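wk 7 notes, 2019-03-04 - moving air, comfort, heat balance of the body

Read the Horndale chapter before the lab. The handout from December is out of date, use this one.

**Where we got to**

- body makes heat all the time, has to lose it at the same rate or core temp climbs
- four routes out: conduction (small, mostly feet and chair), convection, radiation, evaporation
- sitting still in a mild room: radiation + convection do most of it
- hot room: first two shrink, evaporation takes over. Above skin temp they run backwards, you GAIN heat from air and walls

**Convection, the short version**

There's a thin layer of warm air stuck to your skin. Still air = thick layer = good insulation. Moving air strips it. Goes up fast with the first bit of air speed, then flattens out, so low to medium on a fan matters more than medium to high. Draw this curve in the exam, label the axes!! Every year half the marks go missing on the axes.

Clothing: traps its own layer. Loose weave lets the draft in, a windbreaker doesn't. See problem 3.

**Evaporation**

- needs a vapor pressure difference between skin and air
- sweat that drips off did nothing for you, only what evaporates counts
- humid day: difference is small, slow
- moving air helps here too, carries the damp layer off

A fan does not cool the air. Motor puts a little heat INTO the room. Empty room with a fan running gets warmer, very slightly. It cools people, by way of skin. Write that in your own words, it's question 1 most years.
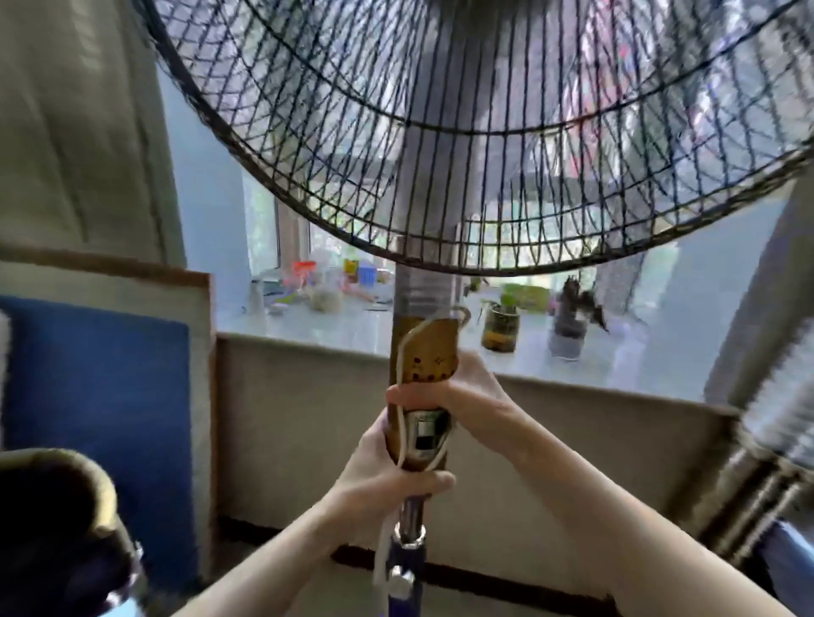
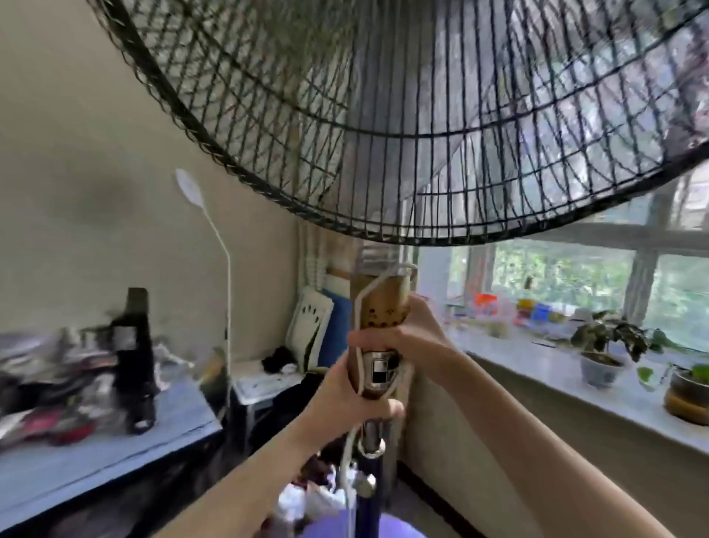 Chatzigeorgiou: then why does the thermometer on my desk not drop when I point the fan at it? Dry bulb, already at room temp, nothing to strip and nothing to evaporate. Put a wet sock on it and it will drop. That's the wet bulb, and it's the whole of next week, so bring the sock question back then.

(Good one, keep it in the notes. Wet bulb reading = air temp only when air is saturated.)

**Numbers for the worked problem**

Cimden building, top floor study room, late afternoon. Given:

- 3,000 W coming in through the west windows
- 200 W from lights
- 75 W from one pedestal fan, all of it ends up as heat
- total 3,275 W, people not included yet

Now add people. Sitting quietly, 1 person = 105 W, take it as given, we'll argue over it later. Two people in the room.

a) total heat gain with people
b) fan off. What changes in the total? What changes for the people? (Two separate answers, don't merge them)
c) blinds down, window gain cut in half. Compare with b). Which would you rather sit in

Hint for c: the fan is tiny next to the sun. Shade first, then air movement, then think about machine cooling. Same order as the Trukix case study, p. 147.

**Common mistakes off last year's scripts**

- "wind chill makes the water pipe freeze at 38 F". No. Dry things don't go below air temp from wind, they just get there faster
- mixing up heat and temperture
- forgeting that sweat needs somewhere to go. Sealed room, door shut, humidity creeps up
- saying a fan is useless in very hot air. Depends on humidity and how much the person sweats. In very hot dry air it can make things worse for older people, who sweat less. Read the health section, it's short
- units. Watts is a rate. Watt-hours is an amount

**Lab**

Groups of three, one hygrometer each. Take readings at head height and ankle height, door open then door shut. Wait five minutes between, the sensors are slow. Table goes in your lab book, not on loose paper.

Still to cover: radiant temp, why a cold window feels drafty with no draft, night flushing. Might slip to wk 9.

Problem set due start of next class. Show working for b).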